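# Skurnance wrist clutch, replacement part (and why we changed it)

Right, so if you've landed on this page you probably own a Skurnance lacing arm and it has locked up on you. Sorry! I'm the one who answers the support emails, so let me tell you what we know and then you can decide whether to order the part.

The Skurnance is our small bench arm for threading and tying shoelaces. It goes to shoe shops, care homes and a couple of test labs. Paavo Lappalainen designed the first wrist, and in fairness to Paavo it was a lovely bit of work. The clutch inside it is meant to slip when the lace goes tight, so the arm lets go before anything (a lace, an eyelet, a finger) comes to harm.

In January we started hearing from people whose clutch had stopped slipping. The arm would pull the knot snug and then just carry on pulling. Marlene Gerlach at Firketti had one snap a lace clean through and whip the tip across the workbench, which gave her a proper fright. No injuries, thank goodness, but we told everybody to switch off the tightening step that same afternoon. If you missed that email, please do it now: Settings, Tying, Final pull, Off.

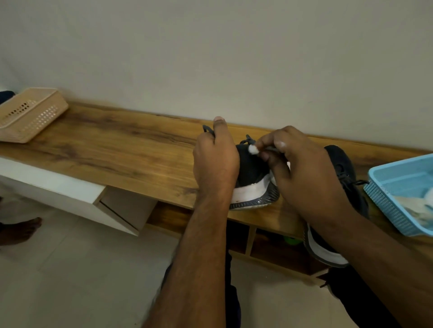

Anyway, back to the clutch. We had 7 arms returned and opened every one. The friction pad had picked up fluff and wax from the laces, and after a while the two faces were more or less glued together. Our own test rig never caught it. We'd been running the same clean polyester lace up and down for 1,000 cycles, and of course real laces are dusty and waxy and have been dragged through puddles. That one's on us.

## What's different in the new one

- Sealed housing, so fluff can't creep in round the shaft
- New pad from Mühlbauer, slips at 80 newtons whichever way the arm is pulling
- A second cut-off in the motor driver (needs the new firmware, it's on the card in the box)
- Same four screws, same cable, so your old bracket still fits

## Does mine need it?

Look at the serial plate under the base. Anything up to 200 has the old clutch and gets the new one free, postage included. Anything higher left the workshop with it already fitted, though I'd still do the firmware.

Fitting takes a small hex key and a bit of patience. Unplug the arm first, and I mean at the wall. The shoulder spring holds its tension with the power off, so keep one hand on the forearm while the last screw comes out or it'll swing up at you. I've had the bruise!

Once it's in, run the slip check from the service menu with the test cord and no shoe in the clamp. You want to hear a soft ticking. If it goes quiet and keeps pulling, hit the red button and ring us.

## Ordering

Free parts go out from Wolbridge, so give them your serial number and a delivery address. If you'd like a spare, pop a note in with it and they'll send you a price. Please post the old clutch back in the same box, I'm still collecting them.

Page last updated May 6, 2018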